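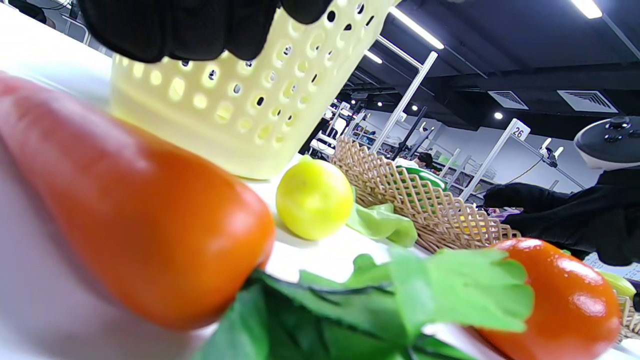
22 de abril de 2025

Escribo otra vez sobre la petición de Carkgate, porque dos lectores me preguntaron cómo terminó y la respuesta corta es que no ha terminado.

Para quien no vive en Merside: Carkgate es el barrio al otro lado de la vía del tren, y tiene desde hace muchos años su propia junta de vecinos, con derecho a opinar antes de que el ayuntamiento cambie algo en sus calles. En invierno el pleno votó que esta junta se uniera con la del centro. El argumento era el ahorro. Los vecinos pidieron una consulta, y el reglamento dice que para pedirla hacen falta 300 firmas válidas de personas empadronadas en el barrio.

La palabra difícil en esta frase es "válidas". Yo firmé en la panadería, sobre una hoja apoyada en el mostrador, y escribí mi apellido como lo escribo siempre, con el signo encima de la letra. En el padrón mi apellido está sin el signo, porque la persona que me inscribió no lo encontró en su teclado. La semana pasada supe que mi firma está entre las 68 que la secretaría ha rechazado. Quedan 227, y con 227 no hay consulta.

No creo que exista mala intención. He leído la lista de motivos, que es pública aunque hay que pedirla en la ventanilla, y la mayor parte son cosas pequeñas: un portal que falta, una letra del documento que no se lee, una persona que se mudó y no avisó. Pero me parece extraño que la misma oficina que comete un error en mi apellido use después este error para decir que yo no soy yo. 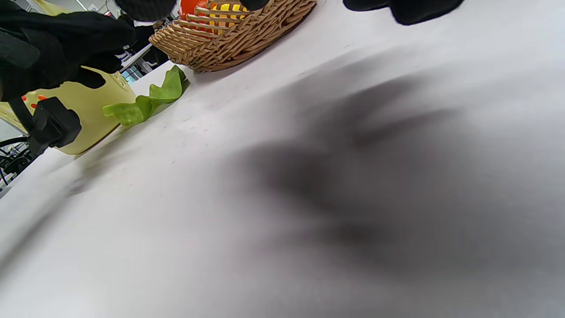 *Cesta amarilla y hoja de lechuga de juguete, sobre la mesa blanca.*

Fui al pleno para escuchar. Es la tercera vez que voy y todavía me cuesta seguir el debate, porque los concejales hablan muy rápido cuando están enfadados y muy bajo cuando están cansados. El punto de Carkgate era el último. Antes se discutió el contrato con Fledard, la empresa que recoge la basura, y este punto se comió casi toda la tarde.

Cuando llegó nuestro turno, el grupo que gobierna leyó un informe jurídico. El informe dice que los plazos están cerrados y que no se pueden corregir firmas después de la entrega. La oposición contestó que el reglamento no dice esto - dice que la secretaría "comunicará los defectos", y si se comunica un defecto será para que alguien lo arregle. Yo, que aprendí el español con una gramática y un lápiz, busqué esta frase en casa y la leí muchas veces. El verbo es "comunicará". No hay ningún plazo detrás, ni ninguna consecuencia. Alguien escribió medio artículo y se fue a comer.

También hay que decir que la oposición votó este mismo reglamento hace años, cuando gobernaba, y entonces le parecía muy claro.

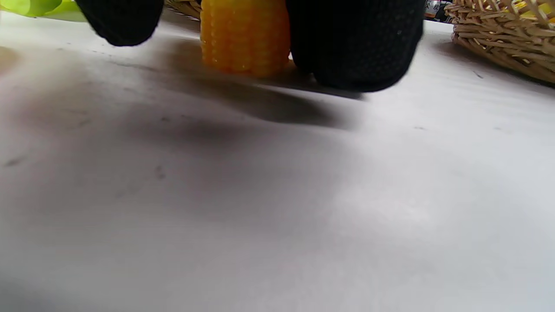 *Un trozo de mazorca de juguete.*

En Štefanec, el pueblo donde crecí, las cosas se hacían de otra manera y no siempre mejor. Para cerrar la escuela bastó una reunión en el salón de los bomberos. Se levantaron las manos, mi padre levantó la suya en contra, y a la salida todos sabían quién había votado qué. Durante mucho tiempo hubo familias que no se saludaban. Por eso me gusta el papel, la ventanilla, el sello. Me gusta que una firma se pueda comprobar. Solamente quisiera que, si la comprobación falla, me llamen por teléfono.

Sobre el fondo del asunto tengo más dudas que mis vecinos. La junta de Carkgate se reúne poco y sus actas son difíciles de encontrar. He estado en una reunión donde se habló más de la llave del local que de las calles. Quizás unirla con la del centro no sería una catástrofe.

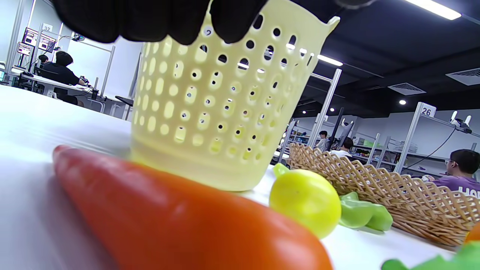
Pero esto es precisamente lo que se decide en una consulta, y yo firmé para que se preguntara, sin saber todavía qué iba a contestar. Una vecina de mi escalera firmó estando a favor de la unión. A ella le aceptaron la firma.

Lo que queda ahora es presentar un escrito. El grupo que recogió las firmas quiere pedir que se abra un periodo de corrección para los nombres rechazados, y si el ayuntamiento dice que no, empezar otra recogida desde cero. El problema es el calendario: la unión de las juntas entra en vigor en julio, y una recogida nueva con todas sus comprobaciones difícilmente llega antes.

Por mi parte, he pedido que corrijan mi apellido en el padrón. Me dieron un formulario. En la casilla del apellido no cabe entero, así que he seguido un poco por el margen, y me han dicho que esperan que no sea un problema.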